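Secondhand Die-Cast and Slot Car Lots: The Check Sheet I Use Before Anything Goes on the Shelf

Updated with comments after the Bukbridge swap meet

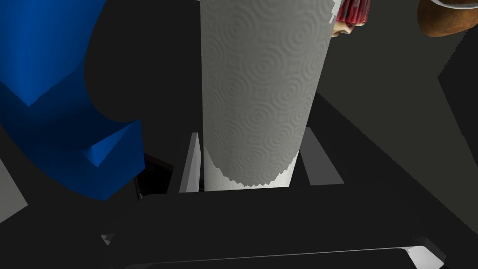

Posted Aug 9, 2021 by the Skusthorpe Toy Bench | Filed under: Collecting, Safety | 4 comments

I buy mixed boxes of toy cars, and most of them have been in a garage or an attic for years. The last one was a lot of 163 cars, two slot car sets and a bag of loose parts. Every lot gets the same sheet. The notes after each item are from that lot unless I say otherwise.

This is for toys that kids will handle. If you only keep cars in sealed packages you can skip to section 4.

1. BEFORE UNPACKING

[x] Box opened outdoors or in the garage
Comment: Musty smell, no mold on the cardboard. Left the flaps open overnight.

[x] Gloves on
Comment: Disposable ones. Old rubber tires can go sticky and the black comes off on your hands.

[x] Work surface covered with newspaper
Comment: Changed it twice.

[x] Kids and dog out of the room
Comment: OK.

[x] Loose parts bag emptied into a tray with a rim
Comment: Axles, wheels, two small screws, one button cell. The button cell went straight into the taped jar on the high shelf. Look for these first. They end up in parts bags all the time.

2. EACH CAR

[x] Paint
Comment: I treat any chipped paint on a car of unknown age as lead paint. Chipped cars go in the display box and don't get handed to children. Home swab tests have given me different answers on the same fender, so I don't rely on them. There were 40 chipped cars in this lot, mostly at the roof corners.

[x] Wheels and axles
Comment: Pull each wheel with your fingers, firmly. If it moves outward more than a hair, fail. Six failed. Bent axles also fail if the end sticks out past the wheel.

[x] Metal body
Comment: Check for cracks and swelling. Some old castings break down from the inside and the body starts to look puffy or crazed. One truck in this lot had a crack running from the door to the rear arch. It will keep getting worse and the pieces are sharp. Removed.

[x] Plastic windows
Comment: Press lightly in the center. Two had splits that could cut a finger. Removed.

[x] Attached plastic pieces (ladders, light bars, animals, hooks)
Comment: Anything that comes off with a gentle tug and fits in the small parts tube fails for under-threes. That was nearly every truck in the box. These go in the older kids' bin.

[x] Rivets on the base
Comment: Run a thumb over them. If a car has been drilled open and put back together, look for metal burrs. One found, filed down, passed on second look.

[ ] Opening doors and hoods
Comment: Not finished. I still have the top tray to do.

3. SLOT CAR AND BATTERY SETS

[x] Power pack label readable
Comment: Prirer set, readable. The other set had no label at all. No label means it doesn't get plugged in, and I don't guess at voltage.

[x] Cord
Comment: Bend it gently along the whole length. The Prirer cord was stiff near the plug and showed a hairline split. FAIL. The pack is not repaired, it goes to electronics recycling.

[x] Controllers
Comment: One trigger sticks in the on position. FAIL. A stuck trigger will heat up the controller and the car motor.

[x] Battery compartments
Comment: White crust in one light-up police car. Cleaned the contacts with a swab and a little vinegar, outdoors, with glasses on. Still didn't work. Kept for parts with the battery door screwed shut.

[x] Track sections
Comment: Check the metal rails where they join. Bent rail ends are sharp. Straightened what I could with flat pliers and threw out five curves.

4. STORAGE AND DISPLAY

[x] Shelf fixed to wall studs
Comment: The Barua display case is rated on its leaflet for more than I have in it, but die-cast is heavy and I had 363 cars on it at one point. Moved a third of them to the lower cabinet. The middle shelf had a visible sag.

[x] Glass doors
Comment: Left hinge loose. Tightened. Check again in November.

[x] Heavy items on the lowest shelf
Comment: Semis and construction vehicles moved down.

[x] Chipped cars labeled and closed away
Comment: Box has a latch. Label says DISPLAY ONLY on all four sides.

[ ] Direct sun
Comment: The case gets an hour or so late in the day. Blister packs on that side are yellowing. This is not a safety item but I keep it on the sheet so I look at it.

5. CLEANUP

[x] Newspaper folded inward and bagged
[x] Surface wiped with damp disposable towels, no dry sweeping
Comment: Dry sweeping puts paint dust in the air.
[x] Tray washed
[x] Hands washed with soap before eating anything
[x] Floor checked for wheels and screws with a flashlight held low
Comment: Found one axle under the bench.

RESULT FOR THIS LOT: Passed with removals. Both slot car sets held back. Recheck doors and hoods.

Comments (4)

dullchrome: What do you use for a small parts tube? I've been using the cardboard from a toilet paper roll.

Toy Bench: A plastic tester from the baby aisle. The cardboard roll is a bit wider than the tester, so it's stricter, and I wouldn't worry about that.

redline_parent: Didn't know that about the swelling metal. Went and looked at my dad's old tow truck and the whole hood is crazed. Off the toy shelf it goes.

trackside44: I have the same Prirer set and my cord split in the same place, right by the plug. Is there a replacement pack that fits?

Contact | Copyright 2021 Skusthorpe Toy Bench | Back to top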